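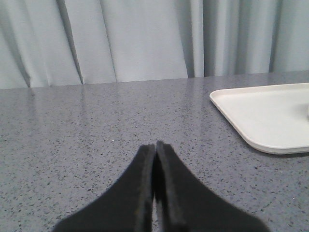 Demetrius Kowalczyk wrote in after the last issue to ask why we keep going on about clearing worktops when the real trouble is what people put back on them. Fair. He says he cleared his in one evening, felt marvellous, and by the end of the week it was the same pile in a slightly different order. Post, keys, a charger, the good scissors, two jars of the same chutney.

So this month — the putting back. Quick one, I'm writing this at 7 in the morning before the kettle's even on.

Start with a bare top. Everything off, wipe it down, leave it overnight if you can stand it. Speckled greys are a devil for this, you think they're clean and then you run your hand over and find half a slice of toast. Wipe twice. Warm water and a drop of washing-up liquid does it, then a dry cloth. No need for the 700 ml spray bottles Hulto has stacked by the tills again.

Then a tray. One tray. I know I bang on about trays but they work, becuase the edge tells you when to stop. If it doesn't fit on the tray it goes in a cupboard or it goes out of the kitchen. Mine does the morning things and nothing else. Mug, teaspoon, the tea tin when I remember to bring it back from the other room.
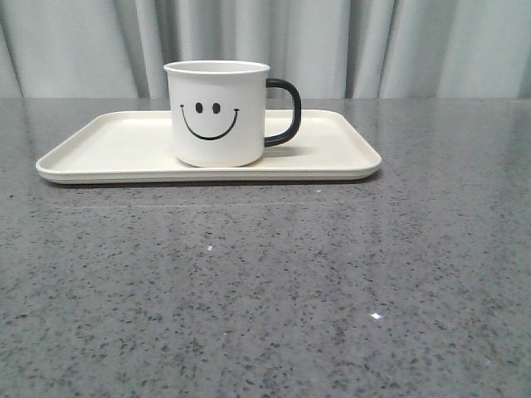
And go easy on the mugs while you're at it. Our house had almost 40 at the last sort-out. Forty! For three people, one of whom drinks squash. We kept the ones that somebody would really miss and the rest went to the Cabral Street sale, where I'm told they were gone before lunch. Keep a daft one. Keep the one that cheers you up when it's still dark out. The matching set you've never liked can go.

A few things from readers, in no order:

Cream trays show tea rings. Yes they do. Bicarb on a damp cloth, rub gently, rinse. Try a corner first.

Lip or no lip? Lip every time, low one, so spills stay put and you can still wipe round it.

Where to buy — the market at Tarnau had a stall of plain ones in November, good weight, 2 sizes. The smaller is plenty for one person. Unis had some too but the handles dug in, I took mine back.

Rubber feet underneath? Nice if your top is slippy. Not needed otherwise, and crumbs do collect behind them.

Somebody also asked about curtains in kitchens and whether pleats hold the grease. They hold a bit of dust. Vaccuum down the folds with the soft brush now and then, and check the label before anything goes near the machine.

Next month the drawer under the cooker, which I've been putting off. If you've got a before and after of your own send it in, or ring 2241 and leave a message if you'd rather talk. Mornings are best. Got to go, bin lorry's here.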